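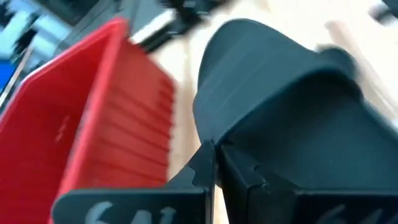
Demonstration Is Skilled Work and Should Be Funded as Such

September 15, 2018

In July the Breddale program released its plan for the coming year. It asks its partner sites to deliver 2000 demonstrations, recorded by people who move a robot through a task by hand or guide it by remote control. The plan is detailed on storage, file formats and computing time. On the people who will hold the controls, it offers a single paragraph.

We believe this is a mistake, and one that is common in the field. A demonstration is a record of judgment. The operator decides where to approach a bin, how far to close the fingers before lifting, and when to give up on a poor grasp and start over. Whatever the operator does, the robot is asked to copy. A hurried operator teaches haste. An operator who has never been told whether a corrected error should be kept or thrown out will settle the question privately, and differently from the person on the next shift.

Our own experience at the Balldale site supports this view. For the first 1000 recordings, operators received one morning of instruction and a target. More than 6 percent of the results were later set aside for reasons that a written standard would have addressed. We have since adopted such a standard, limited sessions to three hours, and given operators the authority to reject their own work without penalty. Output fell at first. Reviewers now spend far less time arguing over what a recording was meant to show.

Some colleagues at Stullska hold that variety among operators is useful, and that a robot trained on uniform motion will fail when conditions change. We accept the point. Variety should be planned, however, and noted in the record, so that those who train the system know what they have been given.

The Nepia review of the plan is still open for comment. We urge it to require a training budget for operators at every partner site, a shared written standard, and credit for operators in any published results.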